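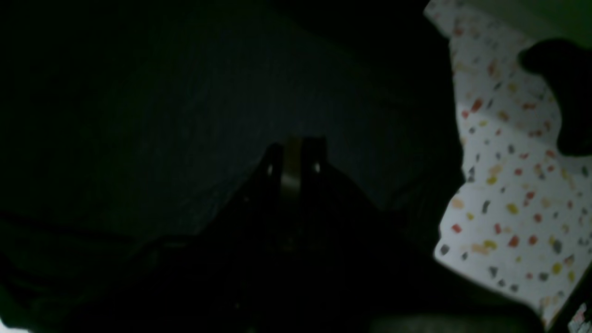
Print this page | E-mail this entry

May, late evening

Ankica Hoxha rang again about the second gripper. She wants the order in before the Clomberg discount runs out, and I said what I said last time, that I'd like to see the first one earn its keep. She thinks I'm being tight. Probably I am. The quote is 1,478 without fitting, and fitting is another 500 if Asamoah do it, which they will insist on.

We set aside 800 for the whole of the spring. I don't see how that sum turns into the other one, whatever the Midis brochure says about paying for itself. Pays for itself in what? They never give the month. 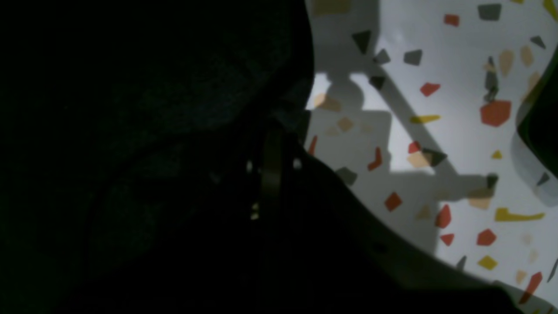
My own list has lighting at the top, well above any gripper. Sesa do a plain lamp on a bendy arm for 38 and I would buy two tomorrow. Ankica says the arm doesn't care whether it's gloomy. Well, I do, when I'm looking at grey shadows lying across a white speckled surface and the gripper itself is so black I can hardly make out its shape. If I can't tell what I'm looking at, I can't tell her whether it's worth the money.

Also no one has priced spare fingers. I asked Clomberg twice and got the brochure again both times.

Told her I'd decide by the end of the month. Wrote "lamps" on the order sheet in pen and the gripper in pencil. Must find the Asamoah paperwork, I think it's under the printer.

3 comments | 2 shares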